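Pesquisar no site Pesquisar

Sandgate abre inscrições para a rede de resgate de aves costeiras

A associação Sandgate abre em outubro as inscrições para a sua rede de resgate de aves marinhas. Há 56 vagas, e a formação inicial dura 7 horas.
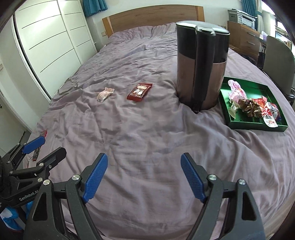
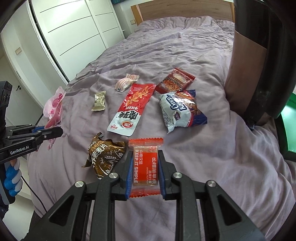
Categoria: Comunicados

O curso ensina a conter e transportar aves feridas ou com óleo na plumagem até ao centro de recuperação Aguiar. No último inverno, a rede recebeu 90 aves, das quais 45 voltaram ao mar.

"Precisamos de mais gente na costa norte", afirma Bjartur Lykkegaard, coordenador da rede.

A formação é gratuita, com apoio da Clirkelar.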